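Casari presenta su servicio de clasificación y doblado textil

Gradoncombe, 27 de junio de 2025. Casari incorpora el doblado de prendas y paños a su servicio para lotes mixtos.
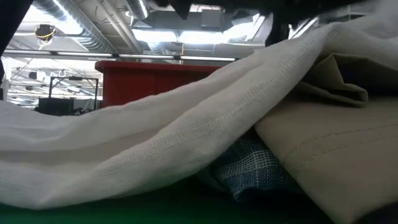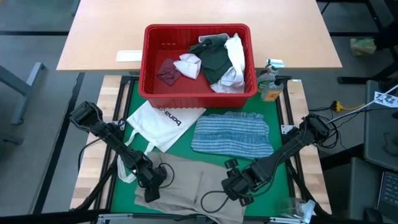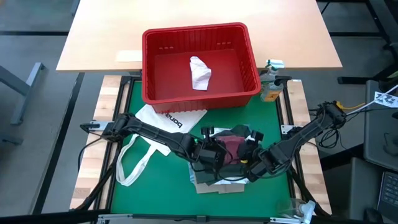 Textiles sobre superficie de trabajo verde.

El servicio admite lotes de hasta 40 piezas, con un plazo de entrega de 2 días laborables. La tarifa incluye clasificación, doblado y apilado; el planchado se presupuesta aparte.

Contacto: Augustina Alhassan, extensión 334.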